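Ticket 612 – Furnow kitchen tasks, labels don't match the written rules
Opened by: King-fai Shih
Status: still open

So I spent my morning on why the Polix checker keeps bouncing the Hullcombe kitchen set. It threw 87 flags out of 128 clips, and nearly all of them are the same complaint: "object in hand not declared." I pulled a few moments to compare with our rule sheet.
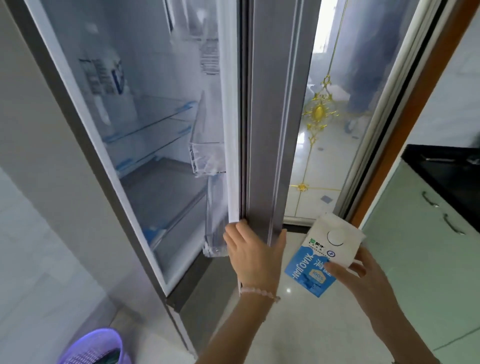
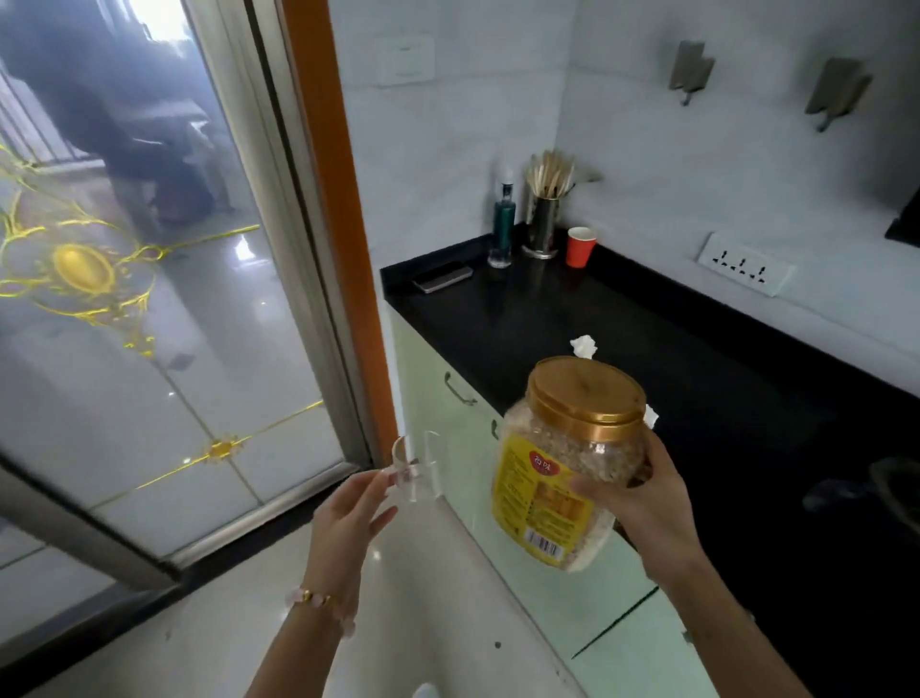
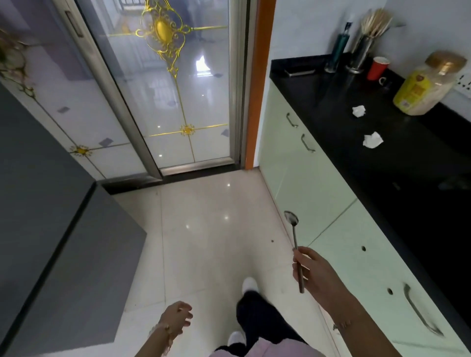
Carton, jar, spoon, then towel on the counter: 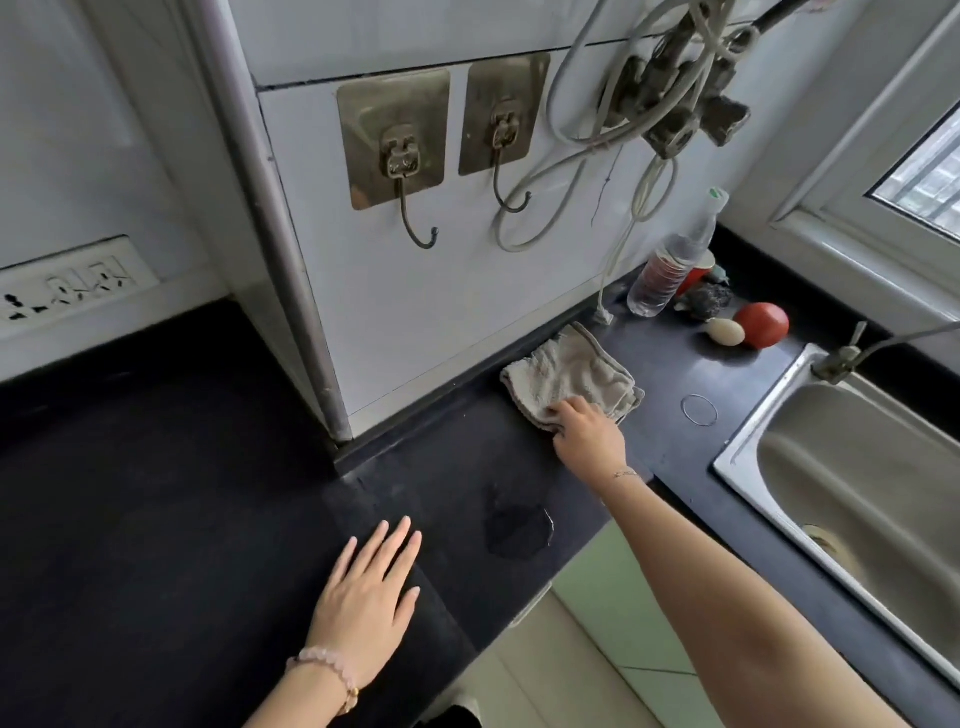 Rule 2 says one declared object per hand, per step. Fine for a gripper, but people do something with the other hand all the time – and the sheet has no word for a free hand, so our labelers left the field blank. The checker reads blank as an error.

Tried: filling in "none" by hand on a small batch. Passed! Tried: turning the rule off. Please don't, it also hides real mistakes (I put it back).

I'd like "none" and "resting" added to the allowed list before the robot side trains on any of it. Tse has the rule file locked until July, can somebody over there open it up for me?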